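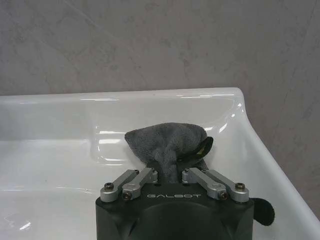

By Oluf Mogensen, with notes from the visit by Iolo Bevan

Chapter 14
Visiting a Demonstration

A data sheet gives the reach of an arm, its payload and the opening of its gripper. It says little about what the arm is like to work with. For that you have to go and look, and most people who buy, install or teach with robots do their looking at demonstrations: at a supplier's showroom, at a trade fair, or at an open day in a laboratory.

This chapter is about how to use such a visit. It follows one open day at Väisänen, a test house for cleaning and service equipment, where a room had been fitted out for household tasks. The visit took place in December. Iolo Bevan went with a group of trainees from Fusteo, a firm that services commercial laundries, and his notes are used throughout the chapter. Two other names come up often. Zolau is the training program the group was enrolled in. Flirex is the checklist it uses for site visits, and a blank copy is printed at the end of the chapter.

After working through the chapter you should be able to:

– prepare for a visit so that you have a task in mind before you arrive
– tell a scripted run from one in which the robot has to find its own grip
– write down what you saw separately from what you were told
– ask about failures in a way that gets a usable answer

14.1 Why a towel

Early demonstrations of robot arms used blocks, pegs and cups. These are rigid. Once the robot knows where a block is and which way it faces, it knows nearly everything it needs. Cloth is different. A towel has no fixed shape, and the act of picking it up changes the shape it had. Two towels of the same size and make, dropped twice into the same basin, will give two different piles.

A sink adds difficulties of its own. Glazed ceramic reflects light, and a bright streak on the wall of a basin can be mistaken for an edge. The rim stands above the floor of the basin, so the arm has to come in over it and reach down. A faucet, if there is one, stands in some part of the space the arm would like to use.

For these reasons a towel in a sink is a fair test of a general-purpose gripper, and a good thing to look at closely if you are offered the chance. In the picture that opens the chapter, the towel is gathered to a narrow neck between the fingers while the cloth above spreads out. A grip of this kind asks little of the robot's knowledge of the towel. It doesn't need a corner or a hem. For carrying a cloth to a bin, any part of it will do. For folding, it won't, because folding starts from a known corner, and a robot that has hold of the middle must let go or use a second hand.

Keep that difference in mind when you watch. The same grip can be a good result for one job and a useless one for another.

14.2 Before you go

Iolo's group had been told to choose a task from their own work before leaving Fusteo. Most of them chose moving damp cloths from a basin to a cart. This is a small job, but they knew it well, and could say how often it came up and what went wrong with it. One trainee had worked out that a site he looked after got through 3,000 cloths a week.

Numbers like this change the questions you ask. A robot that drops one cloth in 200 sounds dependable. At 3,000 cloths a week it leaves 15 of them somewhere they should not be, and someone has to find them. Whether that matters depends on the site. In a hotel laundry it may not. In a clinic it probably does.

Write your task on the first page of the Flirex sheet, in one sentence, with the object, the starting place and the finishing place. Leave out the word "robot." A sentence such as "Move used cloths from the sink to the cart" can be checked against anything you are shown. A sentence such as "See whether a robot could help with the sinks" can't.

14.3 What to look at

People tend to watch the arm, since it is the largest thing moving. The useful information is mostly at the end of it. Stand where you can see the fingers, and if the hosts have a view from the wrist camera on a screen, ask to see that as well. It shows what the robot has to go on when it decides where to close.

Look first at how the fingers are driven. Paired links on each side, as on the gripper in this chapter's pictures, generally serve to keep a finger at a steady angle as it opens and closes. Look next at what touches the object. Bare metal, rubber and fabric behave differently against wet cloth, and a surface that grips well when dry may not when soaked. Then look at how much room the housing needs. A gripper can have slim fingers and still be too bulky behind them to get down into a narrow basin.
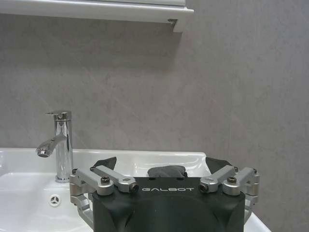 Can you judge a gripper from a single successful run?
One run shows that the task is possible under the conditions of that run. To judge how dependable the gripper is, you need repeated runs with the cloth placed differently each time, and a count of the failures.

14.4 Scripted and unscripted runs

A scripted run sends the arm through stored positions. If the towel is where the script expects it, the run goes well. Many demonstrations are scripted in part, and there is nothing dishonest in this as long as the host says so. An opening sequence with stored positions is a safe way to start when visitors are standing nearby.

The simplest check is to ask whether the object may be moved. Iolo asked for this on the third run. The host at Väisänen turned the cloth over and pushed it toward the other side of the basin, and the arm took longer on that run than on the ones before. His note reads:

"Paused over the sink. Went down, stopped, came up a bit, went down again. Got it on the second close. Asked if the pause was planned and was told it was looking for a better spot."

The note is a good one. It gives the order of events and keeps the host's explanation apart from them. Iolo saw a pause. He was told the reason for it. The Flirex sheet has two columns for this purpose, headed "Seen" and "Told," and new users nearly always put too much in the first.

14.5 Asking about failures

"Does it ever fail?" is a poor question. The host will say that it does sometimes, and the talk will move on. Ask what the last failure was and what was done about it. Ask who put the robot back to its starting position and how long that took. If the hosts keep a log, ask what they count as a failure, as some count only dropped objects and leave out the runs that a person stopped.

Ask also what is not being shown. At Väisänen the group asked about very thin cloths and were told that these were left out of the day's program – the fingers could close on them, but the vision side of the system had trouble telling one from the bottom of the sink. That went under "Told," and for the trainees it was the most useful entry of the visit, as thin cloths made up a good part of their work.

Exercise 14.1
Choose a task that you do with your hands at least once a day. Write it as one sentence in the form given in section 14.2. Then list 4 ways the starting position of the object might vary from one day to the next.

Exercise 14.2
Reread Iolo's note in section 14.4 and copy it onto a Flirex sheet, placing each statement in the correct column. Compare your sheet with another student's.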